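Gripper cell news, Pleltotstead shop

Quick one before the holiday shutdown, sorry for the short notes. The Kullum cell is back up as of 15th December. Sim first, then the real arm.

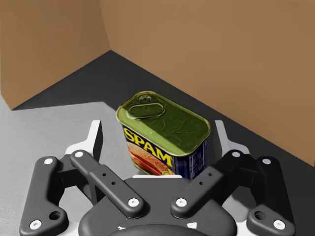

Main job was the finger linkage. Play in the pivots, worse on the left side, and the tips were closing out of line. Pins out, holes cleaned, new pins from Ekpo in. Took two evenings instead of one becuase the first bag was the wrong size. Check the bag before you strip anything down!

Then the model. It still had the old link lengths from March, so the simulated fingers shut early and everybody blamed the controller. Fixed now. Pivots in the model match the drawing, tips line up. Test object is the SPAM tin, same as before, please don't swap it for a box until the baseline runs are logged. We want 380 closes on the same object, same start pose, nothing clever.

Looking after it from here:

Wipe the links after each session. Dry cloth, no oil on the fingertips.
Wiggle test every Monday, power off. Any click at a pivot, write it on the sheet.
Rehome after any hard stop. Yes, every time.
Closing force stays at 17 on the dial. If the tin slips, tell the list, dont turn it up.

Still to do: cable tie on the wrist is rubbing, and the Momholm mount plate needs its spare bolts. Anyone ordering this week, add a bag of the small washers, we're down to around 2.

Cell is bookable again from Monday, sheet is on the door.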